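Felista Nzioka
September 22, 2022

Thread on a fault we had on the table-setting cell. Posting it in full because a few people at Koech run the same gripper controller and asked what happened.

Task is tabletop work with two arms. Tray, plate, cup, knife. An operator drives the arms by hand controllers and we log everything.

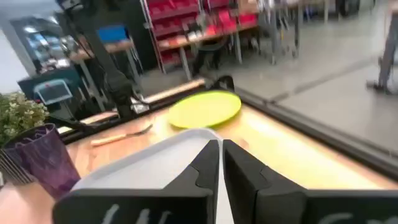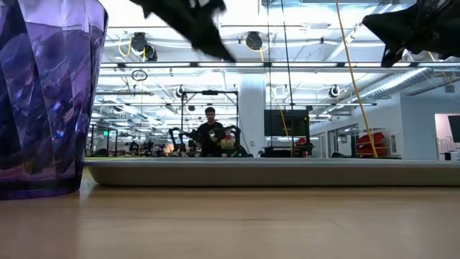
The short version: one gripper let go of a tray when it was told to hold. No one was hurt. The tray hit the edge of the table and went on the floor. We stopped work on that cell for the rest of the shift.

The operator had both arms up and was moving the tray sideways. He says he didn't touch the release. The log backs him up. The grip command stayed at closed the whole time.

What the log also shows is a gap of 300 milliseconds where the gripper controller got no messages at all. When the link came back, the controller restarted and went to its default state. The default state was open.

That default is the actual problem. Links drop. I can live with a dropped link. I can't live with a gripper that opens because it lost its place.

We run Zelladell firmware on the gripper controllers. The power-up position is a setting. It ships as open so you can mount the fingers easily. I did the install on this cell and I left it at open. That one is mine.

Second question was why the link dropped. We swapped the wrist cable and couldn't get the fault again. Put the old cable back, ran the arm through its full reach, and got it after 35 minutes. Then again a bit later, same pose, with the wrist rolled nearly to its limit.

Cut the old cable open. Two conductors were worn where the jacket passes the clamp at the elbow. You couldn't see it from outside. The jacket looked fine, and it had passed the visual check that same morning.

The clamp was set too tight and there wasn't enough slack for a full wrist roll. Every roll pulled the cable against the clamp edge. We've moved the clamp and added a longer loop.

Things we changed, in the order we did them:

Power-up state is now hold last position on every gripper. If the controller doesn't know the last position, it stays unpowered and raises an error. It does not move.

Arm and gripper now share one watchdog. Before this, the arm kept following the operator while the gripper was restarting, so the tray was let go in mid-move. Now if either one goes quiet, both stop.

Cable check is done by hand with the arm powered off and locked out. You flex the cable at each clamp with a meter on it. Takes around 14 minutes per arm. People have complained about this and I understand, but looking at the jacket did not find the fault.

Knife stays off the table until a cell has passed its first run of the shift. If the thing that dropped had been the knife, I'd be writing a different thread.

A couple of answers to replies, so they're in one place.

Yes, the e-stop worked. The operator hit it after the drop. It would not have prevented the drop, and on the old setting, powering back up would have opened the gripper again. Please check this on your own machines before you need to know.

No, holding on restart isn't right for every job. If there's any chance of a hand between the fingers, you need a way to release by hand with the power off. Ours has a manual release on the side of the gripper body. Everyone on the cell has now used it at least once, which was not true last month.

Someone from Rumance asked if the arm vendor was told. The clamp is our own part, so there was nothing to tell them. I did write to Zelladell and asked them to put the power-up setting on the first page of the setup sheet – it's near the back now.

Still open: I don't know why the controller restarts after a short gap. It should sit and wait. We're running the old cable on a bench rig with nothing in the fingers to catch it again. If I get an answer I'll add it here in October.

If you've seen the same restart, send me the log and your firmware version.

© 2022 Bandau | Contact | Back to top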